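Zuletzt aktualisiert: Januar, 21:40 Uhr

Hellbezugswert und Lichtstrom in fensterlosen Räumen

k_ogilvie
Ich plane die Beleuchtung für ein Innenbad, 8 m², kein Fenster. Vorgesehen ist eine Deckenleuchte mit 884 lm, Wandfarbe Pradwood 102 (Senfgelb, matt). Der Hersteller gibt keinen Hellbezugswert an. Lässt sich der Reflexionsgrad ohne Messgerät brauchbar abschätzen? Der Boden ist helles Holz, die Tür rotbraun.
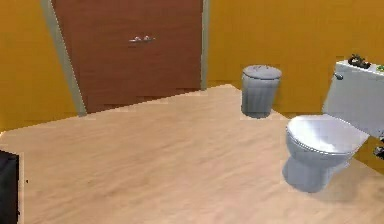 Re: Abschätzung des Reflexionsgrads

moncrieff_f
Für die Überschlagsrechnung kannst du bei Senfgelb mit 0,4 ansetzen. Die Tür würde ich getrennt rechnen, rotbraune Flächen liegen meist unter 0,2. Der Boden geht stärker ein, als viele annehmen, weil eine Deckenleuchte ihn direkt trifft.

jpollock
0,4 halte ich für zu optimistisch. Bei einem Musteranstrich mit Toprak, ähnlicher Ton, kam ich über Graukarte und Belichtungsmesser auf 0,33. Matte Farbe dunkelt zudem durch Verschmutzung nach.
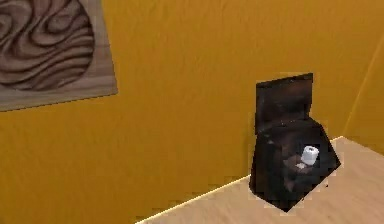

Der mittlere Reflexionsgrad sagt ohnehin wenig über die Gleichmäßigkeit. Dafür braucht man die Leuchtdichteverteilung, und die hängt von der Position der Leuchte ab. Auf der gelben Wand ist es unten links dunkler als oben rechts, bei durchgehend gleichem Farbton. Wer dort einen Wert abliest und auf den Raum hochrechnet, liegt daneben.

moncrieff_f
Einverstanden, was die Verteilung angeht. Bei der Graukarte nicht: Der Fehler durch Restglanz liegt schnell in derselben Größenordnung wie unsere Differenz. 884 lm sind für ein Bad mit diesem Anstrich in beiden Fällen knapp. Ich würde 2.000 lm installieren und dimmen.

karthik_k
Zum Vergleich noch hellgraue Wände. Im Wohnraum rechne ich dort mit 0,6

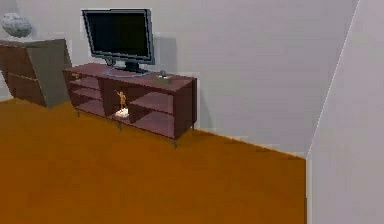 und komme mit deutlich weniger Lichtstrom pro Quadratmeter aus. Dunkle Möbelfronten ziehe ich als eigene Teilfläche ab – bei Lorkwood-Korpussen mit 0,1.

k_ogilvie
Danke. Ich rechne mit 0,33 und plane die größere Leuchte ein. Offen ist noch die Decke: Batano weiß matt, ebenfalls ohne Angabe.

jpollock
0,8 im Neuzustand, Wartungsfaktor separat.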